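14 January 2020
Lionel Lemaire - robotics club notebook, Prellen

Got in early, made tea, and then spent the first half hour hunting for the spare network cable, which Tudor had lent to the Indus team before the holidays (it's back now, please leave it on the hook!). After that things went rather well.

The job for this term is still the sweet-into-bowl task for the Preneck meet in July. Rules as they stand: one wrapped sweet, one bowl, the arm picks up the one and drops it in the other, and whoever is driving keeps their hands off the table. Lăcrămioara wants us to record 600 clean runs before we try any training, and we have 51, so there's a fair bit of tea still to be drunk.

Today was wrappers. The twisted ends are a pain - if a finger lands on the twist the sweet spins round and you end up chasing it. Malte's idea is to come down square across the fat middle bit, and to line up the wrist well before you go low. I tried it six times his way and six times my old way, and I have to admit his is much nicer to drive. Mine feels like picking up a pea with chopsticks. 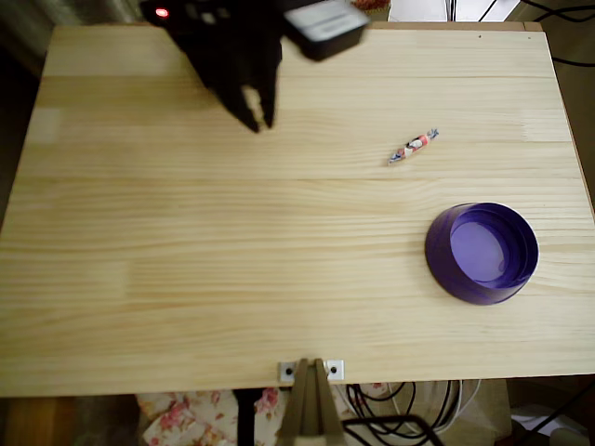 Do we move the bowl between runs?
Leave it where it is for the first batch, then shift it by a hand's width for each batch after that.

Rosario asked whether we should be opening the fingers fully every time. I think so, at least until everyone has had a few goes at the controls, and we can get fussier about it later on. Tudor disagrees and says it wastes time on every run. We'll see what the timings say once he's written them up properly and not on the back of a Neagu catalogue.

Still to do: tidy the run names (mine are a mess, sorry), ask Lăcrămioara about booking the room for an extra evening, and buy more sweets - the bag keeps getting lighter and I'm looking at you, Malte.

Prellen Robotics Club | Contact the club | © 2020 | Back to top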